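Grotau Leaf Litter Records: data card

Last updated Tue 16 July
Shared 18 times | 4 comments

Summary

The Grotau Leaf Litter Records describe the small animals found in fallen leaves and bark on the floor of the Plikwood Reserve and along the creek at Vostside. The records were gathered for teaching and for general interest. They cover beetles, slaters, millipedes, centipedes, spiders, earthworms, snails and springtails, together with notes on the plants growing above each sampling point and on the state of the ground.

The data set is issued as plain tables so that schools, libraries and local groups may open it without special software. It replaces the earlier Grotau list, which held names only and gave no places. Users who still hold the earlier list are asked to stop citing it. 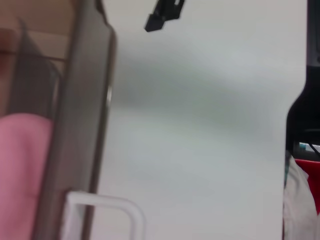 Files

sites: one row for each sampling point, with its code, the kind of habitat, the slope and the main tree or shrub.
visits: one row for each visit to a point, with the season, the weather and the depth of litter in centimetres.
animals: one row for each group of animals found on a visit, with the number caught and the level to which they were named.
notes: free text from the field sheets, with spelling left as written.

Rows in "visits" are joined to "sites" by the site code. Rows in "animals" are joined to "visits" by the visit code. The codes do not change between releases. A code that has been withdrawn is not used again.

Where the records come from

The Plikwood points lie in dry gum woodland with a thin cover of shrubs. The Vostside points follow the creek and are shaded for most of the day. A smaller set comes from Chaudhry Paddock, a former grazing block that was replanted with native trees and has been left to grow. The paddock was included as a middle case between open grass and settled woodland, and its records should be read with that history in mind.

Each sampling point is a square measuring 30 centimetres on each side. Litter inside the square was lifted by hand down to bare soil, placed in a tray and sorted on the spot. Animals were counted and returned to the same square, and the litter was put back over them. No animals were kept except for a few snail shells found empty.
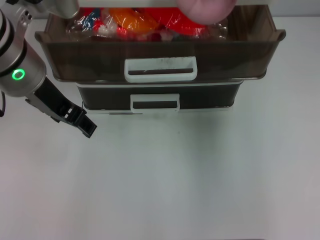 Points were visited once in each season where access allowed. The creek path at Vostside was closed by high water during one winter and no visits were made in that period. The gap has been left in the table. It has not been filled with estimates, and users are advised against treating the missing rows as zero counts.

How animals were named

Most animals were named to a broad group only. Beetles and snails were taken further where the person sorting felt able to do so. The column "level" gives one of 4 values: group, family, genus or species. A record marked "group" is complete in itself and should not be read as an unfinished one.

Springtails presented some difficulty. They are very small, they jump when disturbed and they are easily missed in poor light. Counts of springtails above 300 were entered as 300, and the column "capped" was set to yes. Averages worked out from capped rows will be too low. The same rule was not applied to ants, which were recorded only as present or absent.

Names follow the spelling in use when the visit was made. A few beetle names have since changed. The old name is kept in the column "name_given" and the newer one, where known, appears in "name_now".

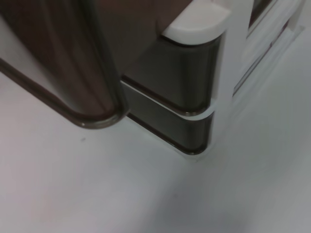

Colour notes in the free text file are informal and vary from one recorder to the next. "Brown", "dark brown" and "black" were used for what may well have been the same kind of millipede. These notes should not be used to tell one species from another.

Suitable uses

The records are suited to classroom work on habitats, to simple comparisons of shaded and open ground, and to practice in reading and joining tables. They have also been used to prepare a seasonal display on decomposers and food chains.

Uses that are not advised

The records should not be used to estimate the total number of any animal in the reserve. The points were chosen partly for ease of access and most are within a short walk of a track. Nor should the records support any claim that a species is absent from the district. Night-active animals are thinly covered throughout, as all visits took place in daylight.

Known errors

Some 18 rows in "visits" give litter depth in millimetres where centimetres were intended. They are flagged in the column "check". Two site codes in Chaudhry Paddock were swapped on the December sheets; this has been corrected in the present release but not in copies downloaded before it. 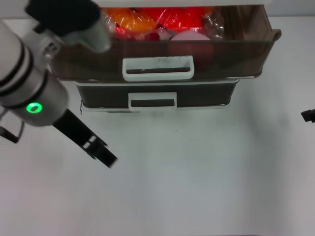
Access and care of sites

Exact positions are not given. Each point is placed within its part of the reserve, to limit trampling of the ground. Teachers planning a visit to Plikwood should keep groups to the formed tracks, return all logs and bark to where they lay, and clean boots before entering so that soil from other places is not carried in.

Terms of use

The tables may be copied and changed for any non-commercial purpose, provided that the Grotau Leaf Litter Records are named as the source. Changed versions should carry a different title.

Comments (4)

Used the sites and animals tables with my Year 5 class. The slaters were the favourite by a long way. Could the next release include a sheet of blank tallies?

Is "bark" counted as litter if it is still partly attached to the trunk? The card doesn't say.

Reply from Grotau Records: Attached bark was left alone. Only loose pieces on the ground were lifted. The wording will be amended.

The check column is empty in my copy of visits. I think I have the old one.

Contact Grotau Records | Copyright and terms | Back to top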